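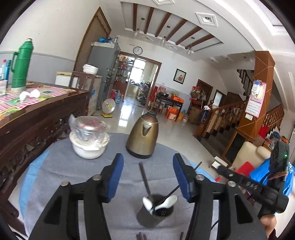 What should stay on a dining table between meals?

Only what gets used every day: a holder for the spoons, the kettle, a flask, a glass or two. Everything else goes back on a shelf.

Pui-shan Hsieh ran a noodle counter in Zallcombe for years and still sets up her home the same way. Spoons stand with the handles down. The holder gets emptied and washed every Sunday, and it needs slots or holes so the air can get in. She keeps spare bowls stacked one inside another.

Her neighbor Cheng-en Fang puts a second cloth under the first. It saves the tabletop from hot cups, and the top one can go in the wash without leaving the table bare. He buys his by the yard at Rallis and hems them himself.

Contact Feltier Magazine | Copyright Feltier | Back to top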